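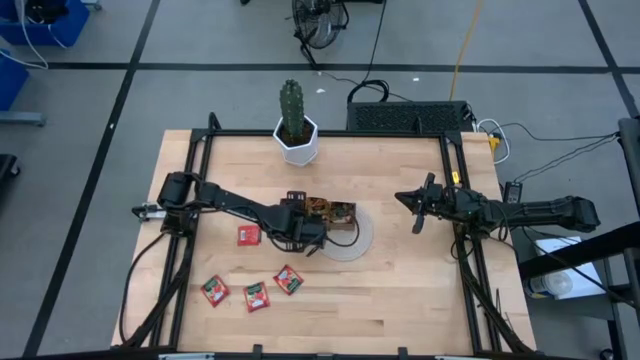 Los dos brazos sobre la mesa, con la bandeja, el plato y los sobres rojos. Foto: Viola Ferri.

Galería: enseñar a mano y enseñar a distancia

Página del taller Prediver, actualizada el 24 de mayo de 2024

En esta página reunimos una foto y las notas de trabajo de nuestra mesa de dos brazos. Somos un grupo pequeño y casi todos venimos de otros idiomas, así que pedimos paciencia con nuestro español. Las notas las escribo yo, Lilla Vincze, y las han corregido Brândușa Crăciun y Mahnaz Mohammadi, que son las personas que más horas pasan a los mandos.

La tarea se llama entre nosotros «servir la bandeja». El operador debe recoger los sobres de la mesa, uno por uno, y dejarlos en la bandeja de madera sin mover el plato. Es una tarea doméstica y modesta. La elegimos porque un sobre es un objeto blando, que se dobla cuando la pinza lo aprieta, y porque la mesa permite trabajar con los dos brazos al mismo tiempo.

Las notas siguientes van con la foto. Algunas hablan de lo que se ve en ella y otras de la manera en que trabajamos.

La mesa
El tablero es de madera clara, hecho de listones encolados, y está dentro de una estructura de perfiles negros de aluminio. Cada brazo está montado en un lado de esta estructura. Antes teníamos los brazos atornillados directamente a un tablero más fino, y con los movimientos rápidos todo vibraba. Con los perfiles la vibración es mucho menor, y además podemos desplazar una base sin hacer agujeros nuevos.

Las líneas del suelo
La cinta negra en el suelo gris forma una cuadrícula. Nos sirve para colocar la mesa siempre en el mismo sitio después de limpiar. Viola propuso también escribir letras en las casillas, pero de momento no lo hemos hecho.

El brazo izquierdo
Tiene la pinza bajada, delante de la bandeja. Mahnaz insiste mucho en este punto a los que empiezan: la pinza debe llegar al borde despacio, y solamente después se decide si va a empujar o a agarrar. Quien llega con prisa suele golpear la madera. El golpe queda grabado en la demostración, y luego el modelo aprende también el golpe.

El brazo derecho
Está un poco apartado, con los dedos abiertos hacia la bandeja. En nuestro protocolo, el brazo que no trabaja espera cerca pero no toca nada. Al principio lo mandábamos cada vez a su posición de reposo, y se perdía mucho tiempo en los viajes de ida y vuelta.

Los sobres
En la mesa hay cuatro, rojos, con dibujos en verde y blanco. Uno está solo junto a la pinza izquierda y los otros tres más abajo, en una fila poco ordenada y con ángulos diferentes. El desorden nos conviene. Si todos los sobres están siempre rectos, el robot aprende a coger sobres rectos y después no sabe qué hacer con uno torcido. Por eso quien prepara la mesa no debe ser la misma persona que maneja los brazos: sin querer, uno se pone las cosas fáciles.

La bandeja y el plato
La bandeja tiene los lados de madera oscura y ya contiene varias cosas pequeñas de color marrón, naranja y canela. Queda en parte por encima del plato blanco, y esta es una de las colocaciones difíciles de la lista. Si la pinza se apoya demasiado en el borde, el plato se desliza. Ilaria Pagano hizo con esta colocación sus peores intentos y también los mejores, y todos están guardados con una etiqueta.

El cactus
Vive al fondo de la mesa, en una maceta blanca de forma hexagonal. Para el operador es una referencia de distancia muy cómoda, ya que el tablero es bastante uniforme y en la pantalla cuesta apreciar la profundidad. Las reglas dicen que ningún brazo pasa por encima de él. Se riega fuera de la mesa, por favor, lejos de los cables.

Los cables
Detrás de la mesa, en el suelo, hay una caja negra con la tapa de rejilla y muchos cables negros que salen de allí. Del brazo derecho bajan otros por el lado de la estructura. Sabemos que no es bonito. Brândușa ha prometido una canaleta para octubre. Mientras tanto, pedimos a las visitas que entren por el lado delantero y que no pisen detrás.

Enseñar a mano
Tenemos 2 maneras de enseñar. En la primera, los motores quedan sin fuerza y la persona guía el brazo con sus propias manos, empezando por la muñeca. Es la manera más natural para los movimientos cortos, por ejemplo para mostrar cómo se mete un dedo de la pinza debajo de un sobre. Tiene un inconveniente: las manos de la persona entran en las cámaras y esas imágenes no se pueden aprovechar bien. La usamos sobre todo para explicar la tarea a un operador nuevo.

Enseñar a distancia
En la segunda, el operador se sienta fuera del alcance de los brazos y los dirige con los mandos Bireck, uno para cada mano. Las primeras veces es cansado. El cuello se pone rígido y uno aprieta el mando más de lo necesario. Pasada una semana, casi todos dicen que dejan de pensar en los mandos y piensan sólo en el sobre. Recomendamos descansar después de 36 demostraciones, aunque la persona diga que está bien.

Cuánto dura una demostración
El límite es de 90 segundos. Si el operador no ha terminado en ese tiempo, se corta la grabación y se marca como incompleta, pero no se borra. Los intentos incompletos también se revisan, y en varios casos nos han mostrado que la colocación inicial estaba mal pensada. La colección completa tiene ahora 2000 demostraciones, contando las dos maneras de enseñar.

Los errores que dejamos
Si un sobre se cae y el operador lo recoge de nuevo con calma, la grabación es buena. Mahnaz dice que son sus preferidas, porque en ellas se ve cómo se corrige una persona. En cambio, si alguien mete la mano para ayudar, se repite desde el principio.

Para visitar la mesa
Recibimos a grupos pequeños en la sala McIver, con cita previa. Los visitantes pueden probar los mandos después de una explicación breve. Las preguntas sobre las grabaciones se dirigen a Ilaria Pagano, y las preguntas sobre los brazos, a Brândușa Crăciun. Quien quiera usar la foto puede hacerlo citando a su autora y al taller.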